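Skusgate bun

The Skusgate bun is a sweet yeast bread from the river town of Wumlow, and a wonderfully varied one! Bakers shape the same soft dough into rings, knots, leaves and pumpkins, and each shape has its own loyal following.

Origins

The bun takes its name from Skusgate, the old market street where Ruaridh Skinner opened his bakery. His first recipe book lists 272 breads, with the bun on page 2.

Shaping

Pumpkin buns are tied with string before the final rise, which gives them their deep, handsome ridges. Rings are rolled long and pinched shut.

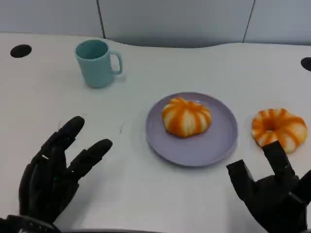
Festival

Every October the town holds its bun fair, a joyful day of baking and music. A record 1181 buns were sold one year, 600 of them before noon.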